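Cabinet bench, 12th September

Carrying on from the pages at the back of the January book. Same question as then: can the machine do a dull chore on the shop floor well enough that I'd stop sending a person. Chore for this round is the selector knobs on the gray control cabinet. Tarek wanted to start with the E-stop because it's big and red and looks good to visitors. I said knobs. A mushroom button only needs a shove, and I already believe a machine can shove.

Setup is the old one with the Plilteo controller and the Irkar planner on top. Védís redid the wrist offsets last night and left me a note I can half read. I think it says the tilt is still off by 3 degrees and she'll fix it when she has the bench to herself. Ilona has the log open on the other screen and is writing down every stop.

What I'm asking for is small. Reach the white knob on the left door, the one over the warning triangle, close the fingers, turn it to the next position, let go, back off without touching anything else. My nephew could do it at four. He would also want to do the emergency stop, so the comparison isn't totally fair to him.

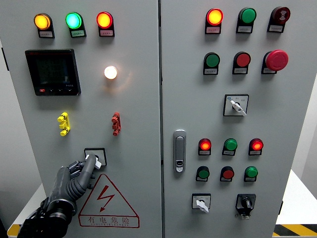

Is a machine that can turn one knob ready to do the evening shutdown round?
It would need a lot more than that. The round means finding the right panel, reading what state it's in, turning several different controls in the right order, and noticing when something is wrong.

Anyway, results. We ran 8 tries before lunch. I count 3 as good, and Tarek counts more because he gives credit for a turn that gets to the right position but drags a finger over the plate on the way out. I don't. If a new hire scraped the panel every time I'd have a word with them.

The failures are the same kind we had in January. The reach is fine, better than fine, I have no complaint about the reach. Then the fingers close and the grip is a bit low or a bit to one side, and when the wrist goes round the fingers slide off the lever. The planner thinks it has turned the knob because the wrist has turned. It reports success. Ilona caught two of those and I wouldn't have, I was looking at the log and the log was happy.

That bothers me more than the slipping. A person who misses a switch knows it, they feel the click or they don't. Nkrumah says the torque signal should show the detent and he's right that it should. He pulled the trace from try six and there's a bump in it, but there's the same bump on a try where nothing moved. Could be the tubing. Could be nothing.

TO DO: trace with the cables tied back. Ask Védís before touching anything on the wrist.

Time per try, knob only, start of reach to hand clear: best was 89 seconds. Salamatu came by to see if we were done with the bench and did the same knob in the time it took her to ask. She wasn't being mean about it. She did ask what we'd tell the Sulemana people, who have it in their heads that this will be walking their plant at night, and I said we'd tell them what's in this book.

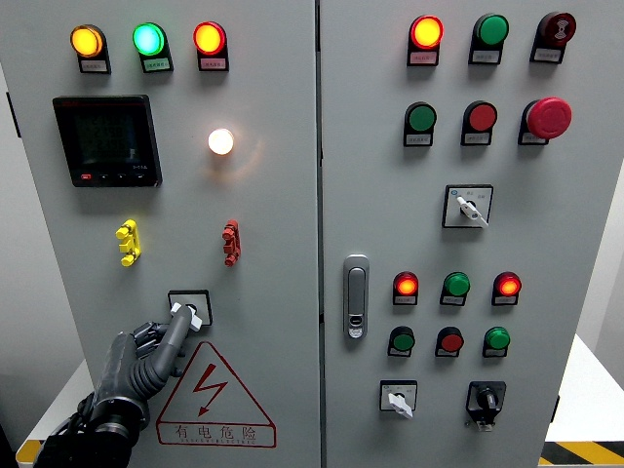
After lunch we changed the approach so the hand comes in slower over the last stretch and waits before closing. Tarek's idea, and a decent one. 6 tries, fewer slips, but it got slower again and one try timed out while it sat there waiting. I'd take slow. Slow is okay at night when there's no one around. Wrong and cheerful about it is what I can't sell.

The Vitodlow video that's been going around the office has a hand doing a whole row of switches in one go. I've watched it more than I should. There is a cut between every switch. I'd like to see the parts on the floor of the edit room. Tarek says I'd find a cut in a live broadcast.

Where I am tonight, same as January with a little movement. It can get to the control. It can sometimes turn it. It can't tell me if it did, and until it can, somebody has to stand there and look, and the person standing there may as well turn the knob. Same thing goes for the stove knobs and washing machine dials people keep asking Salamatu about. A dial at home has less on it that can hurt you but the problem is no different, and at home there isn't an Ilona with the log open.

Not saying stop. Next session:
- same knob, same start pose, no changes to the planner between tries (Tarek!!)
- somebody other than me calls good or bad, and calls it before seeing the log
- knob angle checked by eye after every try and written down
- right door stays out of it until the left one works

Ilona has the sheet with the individual tries. My copy has coffee on it.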